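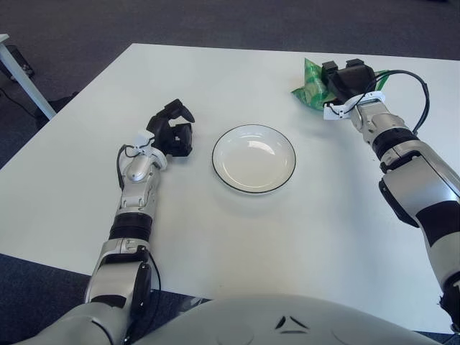

Häufige Fragen zum Snackservice

Gezer liefert Knabbereien und Geschirr für Besprechungen, Schulungen und kleinere Empfänge. Die Antworten gelten für Einzelbestellungen und für Kunden mit Monatsvertrag. Stand: 24. April 2024.

Was ist in einer Lieferung enthalten?
Die bestellten Snacks, Teller in passender Zahl, Papierservietten und ein Beutel für leere Verpackungen. Getränke führen wir nicht. Wer beides aus einer Hand möchte, kann Kaffee und Wasser über unseren Partner Cesley dazubuchen. Die Rechnung kommt dann getrennt.

Wie groß ist das Sortiment?
Zurzeit 124 Artikel. Dazu gehören Chips, Salzgebäck, Nüsse, Trockenobst, Kekse und Riegel. Die Liste wird im Februar und nach der Sommerpause überarbeitet. Artikel, die ausgelistet werden, können Sie bestellen, solange der Vorrat reicht.

Gibt es eine Mindestmenge?
Ja, der Mindestbestellwert liegt bei 50 Euro netto. Ab 80 Euro entfällt die Liefergebühr. Nachbestellungen am selben Tag zählen als neue Bestellung.

Führen Sie auch importierte Snacks?
Ja. Die Importware betreut Sachiko Tamura, sie beantwortet auch Fragen zu einzelnen Sorten. Das Angebot wechselt stärker als beim übrigen Sortiment, eine bestimmte Sorte können wir deshalb nicht auf Dauer zusagen. Bitte geben Sie bei der Bestellung an, ob wir eine ähnliche Sorte schicken dürfen, falls die gewünschte fehlt.

Wie erkenne ich die Sorte, wenn die Packung nicht auf Deutsch beschriftet ist?

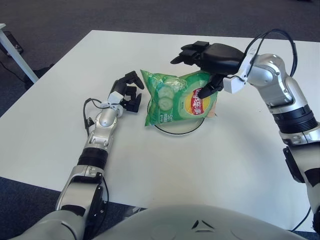 Zu jeder Importlieferung legen wir ein Blatt mit der deutschen Bezeichnung, den Zutaten und den Allergenen. Legen Sie es bitte gut sichtbar auf den Tisch und werfen Sie es erst nach der Veranstaltung weg. Viele Gäste orientieren sich zuerst an der Vorderseite der Packung. Bei der hellgrünen Tüte von Lay's mit dem Schriftzug 乐事 sind es zwei Gurkenscheiben, die einen Hinweis geben. Für Allergiker genügt so ein Bild nicht, maßgeblich ist immer das Beiblatt. Fehlt es, rufen Sie uns an, wir schicken die Angaben per E-Mail.

Soll ich Chips in der Tüte anbieten oder umfüllen?
Kleine Tüten stellen wir geschlossen auf den Teller. Jeder nimmt sich eine, und was übrig bleibt, kann zurück ins Regal. Große Packungen sollten Sie erst kurz vor Beginn öffnen und in Schalen umfüllen. Offene Chips schmecken uns nach 90 Minuten nicht mehr frisch. Füllen Sie lieber öfter kleine Mengen nach.

Welche Teller liefern Sie mit?
Standard ist die Serie Palter, rund und weiß, spülmaschinenfest. Auf Wunsch gibt es sie auch mit dunklem Rand. Beide Ausführungen kosten gleich viel. Schalen bestellen Sie bitte einzeln dazu, sie sind im Preis nicht enthalten.

Kann ich eigenes Geschirr verwenden?
Natürlich. Kreuzen Sie im Formular »ohne Geschirr« an. Der Preis verringert sich entsprechend. Servietten kommen trotzdem mit, außer Sie bestellen sie ausdrücklich ab.

Wie viel Platz brauche ich auf dem Tisch?
Ein gewöhnlicher rechteckiger Besprechungstisch reicht für die meisten Runden. Stellen Sie die Teller in die Mitte, damit man von beiden Längsseiten herankommt, und lassen Sie vor den Sitzplätzen Raum für Unterlagen. Bei Stehempfängen ist ein eigener Tisch an der Wand praktischer. Tische bringen wir nicht mit.

Wie bekomme ich Fettflecken von einer weißen Tischplatte?
Krümel zuerst trocken abnehmen, danach mit lauwarmem Wasser und einem Tropfen Spülmittel wischen und mit einem weichen Tuch nachtrocknen. Auf matten Flächen bitte keine Scheuermilch. Wir verwenden im eigenen Besprechungsraum den Reiniger von Kokska, ein normales Spülmittel tut es aber auch.

Und wenn etwas auf den Teppich fällt?
Chips nicht festtreten. Größere Stücke aufheben, den Rest absaugen. Fettige Stellen mit Küchenpapier abtupfen und nicht reiben. Bei hellen Teppichen empfehlen wir Nüsse oder Salzstangen statt gewürzter Chips.

Was passiert mit ungeöffneten Packungen?
Die behalten Sie. Eine Rücknahme ist bei Lebensmitteln nicht möglich, auch nicht bei unversehrter Verpackung. Lagern Sie die Tüten trocken und ohne direkte Sonne, und stapeln Sie nichts Schweres darauf.

Die Tüte kam zerdrückt an. Bekomme ich Ersatz?
Knicke und Falten in der Folie sind kein Mangel. Ist eine Naht offen oder der Inhalt überwiegend zerbröselt, ersetzen wir die Packung bei der nächsten Lieferung oder schreiben den Betrag gut. Ein Foto genügt uns als Nachweis.

Wann wird das Geschirr abgeholt?
Am folgenden Werktag bis mittags. Sie müssen nicht spülen. Bitte nur Reste entfernen und die Teller in die mitgelieferte Kiste stellen. Für zerbrochene Teller berechnen wir den Wiederbeschaffungspreis.

An wen wende ich mich bei Fragen zur Rechnung?
An Seung-woo Oh in der Buchhaltung. Halten Sie bitte die Kundennummer bereit, sie steht auf dem Lieferschein oben rechts.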